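工位记录 Tustodora 双臂单元 / Motaung 分拣间
星期五,晚班交接后写

本周累计167轮,口径从周初重新清零,上一版抓取参数下的轮次不并入。一轮的定义沿用旧的:操作员按开始键,到系统给出完成或中止信号,中间无论有没有人伸手都算一轮。59轮有人工介入。介入的定义也沿用旧的:按了暂停,或者打开过操作权限,或者用手碰过台面上的任何物品。仅仅走过来看一眼不算,这一条在班组里有争议,下面会写。

任务没有变:混放退货的台面整理。水果归篮或留袋由工单决定,帽子、枕头、布类暂时只作为台面上的占位物,不参与抓取,但必须避让。Steder 那边的要求是台面上的物品组合要接近拆箱台的真实情况,所以软的、能变形的、占面积大的都要有。之前只放硬质盒子的那一套数据好看得多,拿到拆箱台旁边一用就不行了,这个教训记在上一本里,不重复抄。

台面布置按B组。枕头靠后墙,布在右臂基座一侧,帽子冠朝上放中间,白色网孔篮在后方靠左。帽子放中间是故意的,它正好占住两只夹爪会合区域的下方,逼规划器抬高会合点。B组的会合高度比A组高,袋子下垂的余量也就大了,代价是两臂肘部都伸得更开,右臂前臂要从枕头上方过去。

左爪提袋,右爪找袋口,这个分工暂定。换过一次左右,换过来以后右爪提袋时会把布带起来,布一角搭到导轨附近,触发区域报警。改回来。 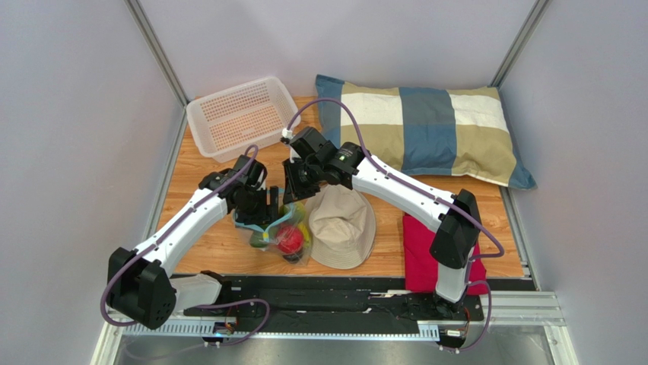
会合区的安全间距目前按夹爪外廓算,没有算夹爪上走的线。紫色线缆在两臂上都有松弛段,手腕转到某些角度时线弧会鼓出来,外廓模型里看不到。本周没有发生钩挂,但有几次中止是力矩阈值触发的,现场又找不到接触点,怀疑是线被绷紧后的反力。已经在关节端重新留了余量,留多了弧会更大,留少了会绷,先取中间值跑一周再看。扎带的位置用记号笔做了标记,谁动过请在本子上写一笔。

失败分类(按介入原因,一轮只记首因):

一、袋口找不到。占介入的大头。透明袋在俯视画面里几乎没有可靠的边,只有皱折处的高光,而高光随灯位变。带提手的袋子好一些,提手有颜色,分割模型能抓住它,然后从提手往下推袋口的大致方向。没有提手的袋子基本靠运气。白天侧窗有光的时候比晚班差,晚班只有顶灯,反而稳定。

二、抓到袋子但同时夹住了里面的东西。左爪闭合时如果水果正好贴在袋壁上,爪尖会隔着袋子夹住果子。力反馈能看出来(闭合行程提前结束),但现在的逻辑把它当作抓取成功。要改。圆的东西还会滑开,长的东西不滑,夹住就一直夹着,然后右爪去够袋口时左爪的姿态是歪的。

三、篮沿遮挡。左臂运动到篮子前面时,夹爪会挡住篮子前沿,固定相机看不到篮内靠前的部分。篮内计数在这个时段不可信。现在的做法是左臂离开后再补拍一次,节拍因此变长。

四、占位物被碰动。枕头最常见,帽子次之。枕头右端有时会顶着右墙翘起来,翘起的部分在深度图里像一个硬物,规划器绕得很远。碰一下其实无所谓,但按现行规则碰到就中止。这条规则是照着易碎件写的,对枕头没有意义。申请给软物单独一档阈值,Steder 的安全文件里有没有相应条款,还没查。

五、操作员主动暂停,系统本身没有异常。这一类原来没有单列,本周加上。

第五类单独说。

晚班的两位操作员原来是手工整理台,一人拆袋,一人归篮,节奏由两个人自己定。单元装上之后,班组编制没有变,还是2人,但工作内容变成一人看单元,一人处理单元退出来的件,再加上给单元补料。看单元的人手里没有活,按规定不能看手机,也不能离开黄线太远,连着看一整个班。据班组反馈,这比原来拆袋累。拆袋的时候手上有节奏,时间过得快;看机器的时候不知道下一次要动手是什么时候,所以一直绷着。

主动暂停就出在这里。调了几段记录看,暂停前的画面里两爪靠得很近,几乎碰上,袋子在晃。从规划器的角度这是正常会合,间距在允许范围里。从人站的位置看,像是马上要撞。操作员看见就按了。问过之后的回答是:看着像要撞,按一下又不费什么。从岗位说明上讲这样做没有错,说明里写的就是有疑问先停。问题在于停了以后重启要走完整回零,袋子要放下重新提,整轮作废,然后这一轮算到看单元的人名下。看板上显示的是“人工介入”,不区分是机器求救还是人先停的。

这对人不公平,对数据也没有好处。人按得少了,指标变好,但按得少可能只是不愿意被记。本周后半段第五类明显下降,参数没有动过,我倾向于认为是看板的影响,不是大家适应了。证据不足,先记着。

拟改:
看板上介入一栏拆成系统请求和人员暂停两栏,后者不计入个人。已向 Wiltum 的接口方提需求,Wiltum 排程那边目前只收一个状态码,要拆就得加字段。对方答复下个版本排进去。在此之前纸面登记,登记本挂在单元右侧立柱上。
暂停后增加原位保持,不强制回零。左爪保持夹持力,右爪退开一段,等人确认。技术上不难,要过一次风险评估,主要是有人伸手进去时夹持力怎么处理。
会合前给提示。现在两臂靠近之前没有任何信号,人只能靠猜。打算在立柱上加一盏灯,会合段亮,离开段灭。提示音否决,分拣间本来就吵,班组也不想再多一种声音。

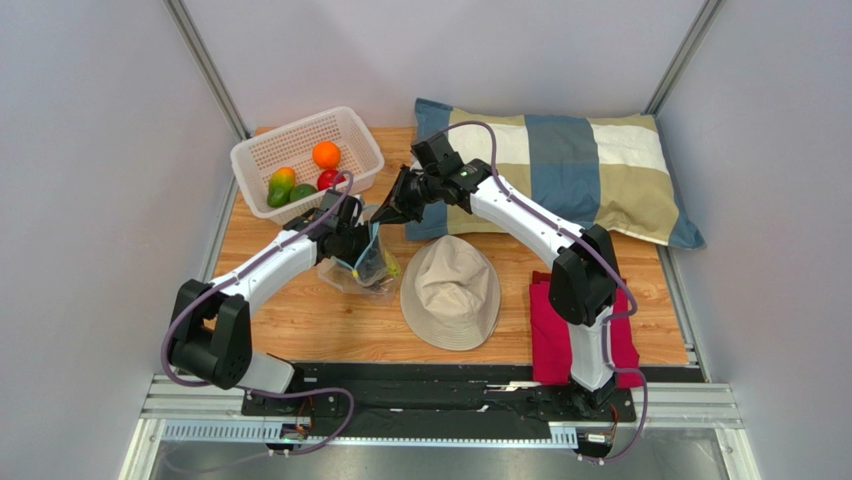

图2 B组布置,左爪持袋,右爪靠近袋口上缘;篮内水果四件。

节拍。单轮上限仍设196秒,超过即中止退件。手工整理同样一袋,熟手比这快得多,这一点项目会上不要回避。单元的意义在于夜间没人愿意排班的那几个时段,以及重复提袋的动作。拆袋岗的手腕问题在班组里是老问题,换岗单里写得很多。单元接走提袋和悬持之后,这个动作确实少了。但退件台的动作变了:退出来的件都是机器弄不了的,袋口打死结的、黏在一起的、袋子已经破的,全集中到一个人手上。原来难件和易件混着来,难件之间有喘气的时间。现在易件给了机器,人手里全是难件。每小时件数下降,疲劳没有下降。排班表上看不出来,因为排班只看件数。

这个现象在 Motaung 的另外一条线上也有人提过,当时归结为新岗位磨合。我不认为是磨合。只要分流规则是“机器做得了的归机器”,留给人的就一定是剩下的那一部分,磨合多久都一样。可以考虑的办法是有意把一部分易件分给退件台,单元让出一点产量。会上估计通不过,产量是写在合同里的。先做一周小范围对比,两个班各用一种分流,看换岗申请和错件率。对比期间不通知哪个班是哪种,做不到也没关系,至少自己心里有数。

关于培训。原来拆袋岗新人跟班就能上手,不需要写东西。现在看单元要会读状态码、会判断能不能原地恢复、会填退件原因。班组里年纪大的几位不愿意碰屏幕,宁可去退件台,结果退件台的活更重,却成了资格老的人在做。屏幕上的字太小,状态码又是英文缩写,这个责任在我们。已经把常见的几条译成中文贴在屏幕旁边:

HOLD_L 左爪保持,等待右爪
BAG_NF 未找到袋口,可人工理顺袋口后继续
OCC 遮挡,等待补拍,不用处理
SOFT_C 触碰软物,检查后确认
TQ_HI 力矩偏高,先看线缆再看物品

BAG_NF 这条要注意,“可继续”三个字原来没有,操作员看到就按急停。加上以后恢复时间短了。SOFT_C 现在还没有启用,等软物阈值批下来才会出现,先贴着免得到时候又要重新讲一遍。

人工理袋口的动作也要写进作业指导。目前各人做法不同,有的把袋子从左爪里取下来重新挂,有的直接在爪上把袋口捋开。后一种快,但手在两爪之间,而且系统没有断力,只是暂停。书面规定是必须先转钥匙到维护位。实际执行情况不理想,转钥匙之后要等整套重新上电,等的时间比理袋口的时间长得多,人自然不转。光强调纪律没有用,要么缩短上电,要么让暂停状态真正安全。我倾向后者,和上面的原位保持一起做评估。评估通过之前,一律转钥匙,这一条没有商量。本周起凡不转钥匙伸手的,单元由我停下来,记在项目上,不记在人名下。

篮子。白色网孔篮对深度相机不友好,孔里透出台面的木纹,篮底的高度时有时无。归篮时放得偏高,水果会落下去一小段。听声音就知道高了。临时办法是篮底高度写死,不用实测值,前提是篮子不能换。拆箱台那边用的篮子型号不统一,写死的办法只在这里成立。长期要么统一篮子,要么加垫。加垫班组反对,垫子要洗。

篮子摆放角度不用强求,稍微斜一点识别没有影响,之前贴在台面上的定位胶带可以撕掉。已经撕了一半,另一半黏得太紧,下周用除胶剂。

供料。给单元补料的人目前是退件台兼任,也就是说难件做到一半,听到单元缺料要放下去补。跟班看了一段,这种打断比难件本身更招人烦。可以让看单元的人补,他站得近,手又空着。不允许的原因是岗位说明里看单元的人不得离开监视位置,而料架在黄线外。把料架挪进来一格就解决了,地面要重新划线,找场地方签字。小事,排第一。

固定相机的位置这周没动。有人提议再加一台看袋口侧面的,我没有同意马上加。多一台相机要多一份标定,标定目前只有我会做,做一次要占掉半个班的停机。先教会班组里的一个人标定,再谈加相机。愿意学的人有,问题是学会以后算不算技能津贴,岗位表里没有“标定”这一项。已写邮件给人事,附了步骤清单和所需工时。没有回复。

顺便记一下摄像记录的用途。班组问过固定相机拍不拍人。画幅只覆盖台面和两臂,站在黄线外的人拍不到,伸手进去会拍到手。记录只用于失败分析,保存到分析结束为止。这个说法口头讲过几遍,每来一个新人就要问一遍,说明应该写下来贴在单元上。文字我起草,发之前先给班组看,措辞由他们改。另外第五类暂停的回放我调过,调之前没有打招呼,这个做得不对,以后调人员暂停的记录要先告诉当班的人。

未解决:
力矩误触发的根源。线缆只是猜测。可以做一次空载对照,不放袋子,只跑会合轨迹,线缆全部按现状,再把松弛段固定后重跑。
夹住内容物的判别。闭合行程提前结束可以作为条件,但袋子本身厚薄不一,阈值不好定。先把本周这一类的行程曲线导出来放在一起看。
深色水果在袋内和篮内的识别结果不一致。青绿色的那个在篮里经常被归到牛油果,有时归到青柠。对工单没有影响,都归“绿色小件”,但仓储系统要求到品类。建议工单不要求到品类,由退件台抽检。
软物被移动之后要不要自动复位。不做。复位失败的后果比偏一点大。

下周安排:
料架挪位,划线。
立柱灯接线,先接成常亮测试亮度,从看单元的位置和退件台各看一次,不要晃眼。
登记本换一本带格子的,第五类单独一页。
分流对比开始前把两个班的换岗申请底数抄一份,抄的时候去掉姓名。
C组布置推迟。C组只是多一层叠放的布,在B组的误触发查清之前跑了也看不懂结果。

补一条,交接时晚班提的:右臂基座旁边的布,每次重新摆的时候要伸手绕过基座,袖口容易蹭到电路板上的接线。加个罩子,透明的,指示灯要看得见。材料从旧护板上裁。裁之前先量线的弯曲半径,别罩上去又压着线。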